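Wike Handheld Vocal Mic

In stock, ships from our shop in 2 days

I've been singing backup in wedding bands for longer than I'd like to admit, and I started selling mics out of the shop mostly so I could stop lending mine out. The Wike is the one I hand to people who walk in and say they want to sound like the record. You won't sound exactly like the record (sorry!), but you'll get a lot closer than you would with the tired old thing bolted to the stand at open mic night.

What I love about it is the low end. Slow R&B stuff, the kind where you're practically whispering the verse and then belting the last chorus, usually makes a cheap mic fall apart. The Wike stays smooth the whole way up. I took it out to an outdoor show in August with Mercy Muli on lead, and she sang eight songs on it and then asked me what it cost before she'd even put it down.
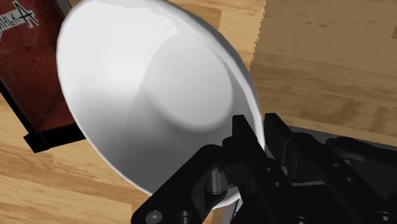

It does pick up a bit of handling noise if you're a grabber. Mercy isn't, I am, so I run the low cut switch at all times and it's fine. The grille unscrews for cleaning, and please do clean it, especially if you share. Warm water, a drop of dish soap, let it dry overnight before you screw it back on.

In the box you get the mic, a clip, a zip pouch and a 20-foot cable. The cable is decent! I'd still carry a spare.

Price is $76. If you want it with the Konine short boom stand, put both in your cart and the discount shows up at checkout.

Will it work with my phone?
Only through an interface. The little Gukus one we carry does the job and runs off the phone's own power.

Is it loud enough for a band with a real drummer?
Yes, over 20 gigs in and I've never had to fight for level. Keep it close to your mouth and point the back of it at the floor monitor.

Can I try it first?
Sure, come by and ask for me or Obadia Okoth. We keep one plugged in by the keyboards, and you can sing whatever you like at it.

Page updated 2023-01-22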